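4.2 Crowd stewarding and the overnight rest plan

The anniversary gathering at Gremavitz gave us a rare chance to watch a security plan grow from a rough sketch into something people could really use, and we were delighted by how much of it came from the stewards themselves. The first draft, drawn up by Plokwood in August, placed 143 stewards along the procession route and 100 more at the gates. Hinds supplied the radios and the barriers. By the second briefing the balance had shifted towards the side streets, where families with pushchairs and older visitors tended to leave early.

Pilgrims and stewards from outside the town were lodged in guest rooms within walking distance of the square. Our notes on lodging fed straight into the shift model in section 5, as a steward who sleeps close by can be called back for the late dispersal (a point the earlier studies hardly touch!).
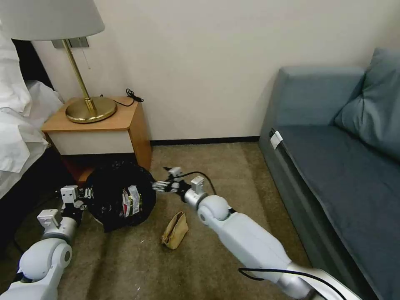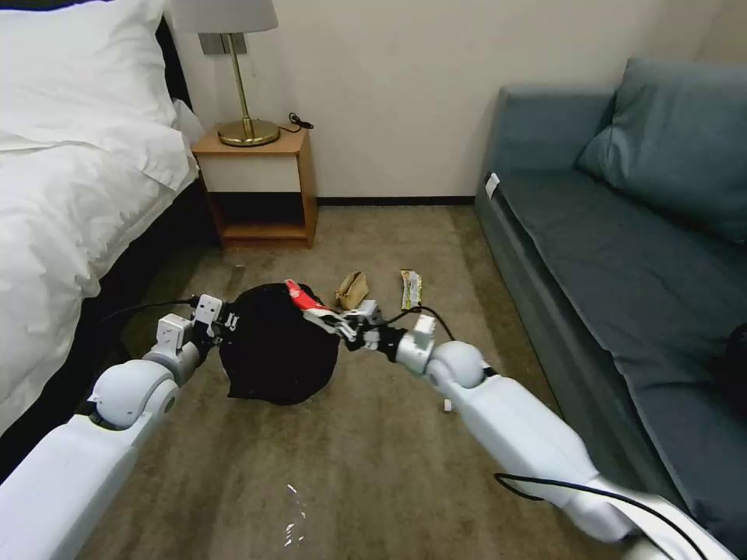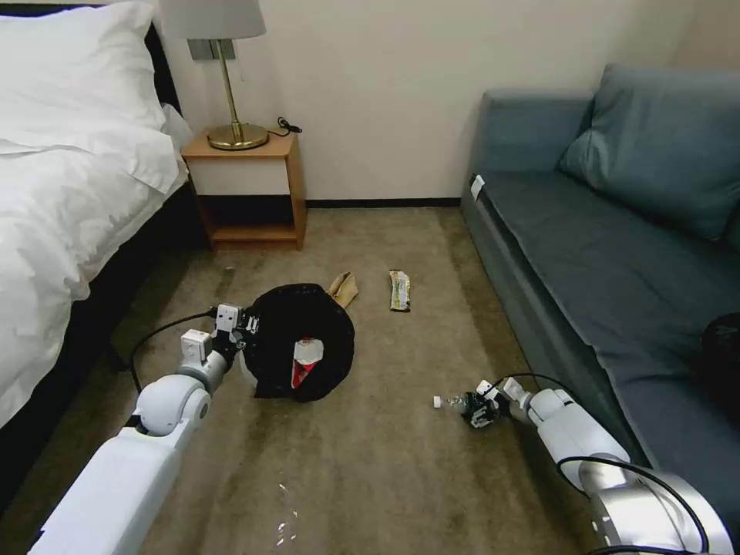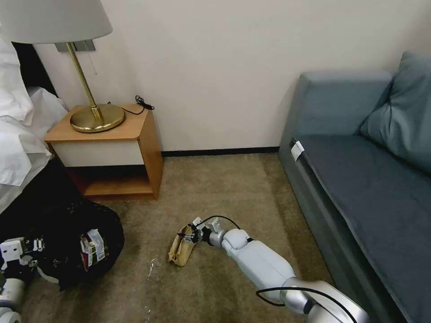
Figure 9. Guest room interior.

The late dispersal was where the plan was tested hardest. Almost 300 people were still in the square when the closing hymn ended, and the shortest way to the coach park ran through Celtamon Lane, a passage with one lamp and a sharp bend. The police wanted it shut. The stewards wanted it open in one direction only, with a person at each end and a third at the bend – and that is what was agreed, after a lively half hour over a paper map.

We timed the walk from the square to the coaches before and after the change. The one-way lane was slower for each person but far steadier, and the queue at the coach doors never reached the road. Radio traffic dropped too, which surprised us, and several stewards told us they had stopped calling in simply to ask where everyone was.

What we find most exciting is how cheap the change was. It needed three people, two barriers and a hand-painted sign. We return to the sign in section 6, where its wording is compared with the printed ones used at the gates.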